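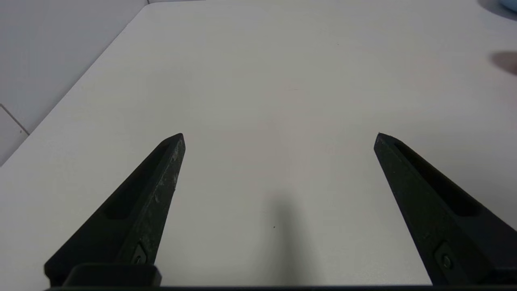

Jigsaw Corner > General > Sorting before you start?

pinemartin_28
Finally opened the 3000 piece harbor puzzle from Musgate and I'm in heaven! The cut is gorgeous and the blues are all slightly different once you get them under a good lamp. I've been sorting by color into trays for two evenings and haven't joined a single piece. Does everyone sort first, or is it just me?

tabbycloth
Sort everything, always. I own 40 trays (don't judge) and on a big one I use every last one of them. Edges first, then sky, then anything with writing on it.

Grumblecake
Edges first is overrated. I start with whatever I like best, usually a boat or a window, and let the border show up when it shows up. Two evenings of sorting sounds like homework to me.

tabbycloth
But the sorting is the fun part! You get to look at every piece. By the time I start I already know where half the odd ones are hiding.

lowtide_jo
Sort by shape once you hit the sky. My Pandey mountain puzzle had five trays of plain gray and color was useless.

Grumblecake
OK, shape for sky, I'll give you that one. Still not doing it for the boats.

pinemartin_28
Trying shapes tonight, thank you! Karine or Museck for the next one, by the way? I've got room on the shelf for one more box.

lowtide_jo
Karine. Thicker pieces, and they click.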